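# 关于我们

Mukbridge 是一所园艺与家居生活学校，校舍在 Betby 老街的尽头，原来是一家种子店。我们教成年人怎样打理一块不大的地、一间储藏室和一个普通的厨房。学校不发文凭，课程结束后学员会拿到一本自己写满的记录册。

## 学校的由来

学校起初只有一门课，叫“过冬”，内容是秋季收种、球根入土、花坛覆盖和工具上油。课在种子店的后间上，一张长桌坐不下的人就站着听。后来学员提出想学室内的部分：收下来的豆子怎么存，果酱瓶怎么洗、怎么封，换季的衣物放在哪里不受潮。于是有了第二门课，再后来有了现在的四门。

种子店歇业以后，我们租下了整栋房子。原来的柜台保留着，用来放种子目录和借还登记簿。墙上那排小抽屉也在用，标签换过一次，字是手写的，有几个抽屉拉起来还是很紧。

## 课程

全年开设四门课，可以单独报名，也可以连着上。

- **过冬**：收种、分株、种球根、清理花坛。户外课占一半以上，下小雨照常进行。
- **储藏**：干货、腌制品和罐头的存放，储藏架的安排，存货登记。
- **厨房日常**：备菜、清洗、刀具保养、剩余食材的处理。
- **一块小地**：从量地、画图到第一年的种植计划，每年六月开课，学员各分一小块地。

前三门课每门 342 元，“一块小地”因为包含土地使用和种苗，收费 2,083 元。材料费已计入学费，围裙和手套请自备，忘了带可以在柜台借。 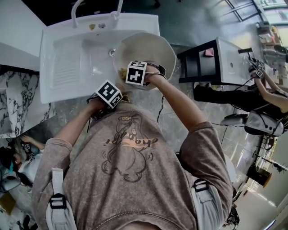 **Asamoah**

我在这里负责课程安排，也教“储藏”这门课。常有人问，报名之前需不需要有经验。不需要。班上有种了二十年菜的人，也有只养过一盆薄荷的人，作业是一样的：每周在记录册上写下做了什么，没做什么，下周打算做什么。没做的那一栏通常最长，我们不为这个扣分，也没有分数可扣。

上课的进度比较慢。一节课只讲一件事，讲完就动手，剩下的时间用来收拾。收拾算在课时之内，工具归位、台面擦净以后才下课。有些学员起初不习惯，觉得这部分应该由学校来做。我们的看法是，园子和厨房里的活有一大半是收拾，课上跳过去，回家还是要做。

## 种子与图书

后间的种子库目前有 307 个品种，大部分是学员历年收下来的，以豆类、蜀葵、金盏花和本地叶菜居多。每个品种附一张卡片，写明收种的年份和地块。学员每季可以领取五份，条件是收成之后还回至少一份。发芽率低的批次会在卡片右上角画一个圈，请领取时留意。

图书角有 144 册书，可以外借，期限三周。旧园艺杂志不外借，请在店里翻阅。

## Cilby 园地

“一块小地”的户外课在 Cilby 园地进行，从学校步行过去要一刻钟，途中有一段上坡。园地有水源和一间工具棚，没有停车的地方，骑车来的学员可以把车靠在棚子后面。土质偏黏，头两年我们一直在加堆肥，现在东侧已经好种多了，西侧靠墙的几块还差一些，分地的时候会轮换。

## 报名与来访

报名在柜台办理，也可以写信，信里请注明课程名称和联系方式。每班人数满了就排到下一期，不另加座。退课请在开课前一周提出，学费全退；开课以后退的，扣除已经上过的课时。

想先看看的人，可以在上课日的下午过来，种子库和图书角都开着。进园地请穿不怕泥的鞋。

本页更新于2018年3月2日。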